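How to make cold brew tea at home (and what you can skip)

Bottled tea is mostly water somebody else has carried to the shop. You can make the same sort of thing in a jug overnight, and most of the advice written about it is far too fussy. 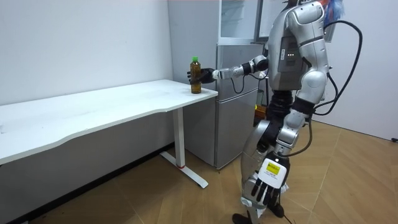 What you need

A jug or large jar with a lid, a sieve, cold water and tea. I have seen guides that insist on a special brewing flask with a mesh core. I bought the Rullau one and used it for a month. It made decent tea. So did the old pasta sauce jar next to it, and the jar was easier to wash.

Filtered water is another thing people swear by. If your tap water tastes fine to you, use it. If you live somewhere with very hard water, as I do in Iscombe, a filter does cut down the dull film on top, though I would struggle to pick out the difference with my eyes shut.

Step 1: Weigh the tea

Use 7 grams of loose tea to a litre of water. Packets often tell you to use twice that, and I leave you to guess who benefits. Tea bags work too -- three ordinary ones to the litre is plenty.

Step 2: Add cold water and leave it alone

Pour the water over the leaves, give it one stir and put the lid on. There is no need to shake it every hour.

Step 3: Chill

Put the jug in the fridge straight away. Green tea is ready in five hours. Black tea and roasted teas want longer, and overnight suits them. I don't leave tea out on the worktop or in a sunny window, whatever your aunt did in the seventies. Warm water and wet leaves sitting about all day is asking for trouble.

Step 4: Strain and taste

Strain it into a clean bottle. If it is weak, use more leaf next time. Adding extra hours mostly gets you a flat, woody taste -- I tried a jug at two full days and poured it down the sink.

Sweetening

Sugar won't dissolve well in cold tea. Stir some into a splash of hot water first, let it cool, then add it. Start with less than you think.

How long it keeps

Three days in the fridge with the lid on. Plustska print "stays fresh all week" on their packets, but mine had gone sour and cloudy well before that. If it smells odd, throw it out and rinse the bottle with very hot water before the next batch.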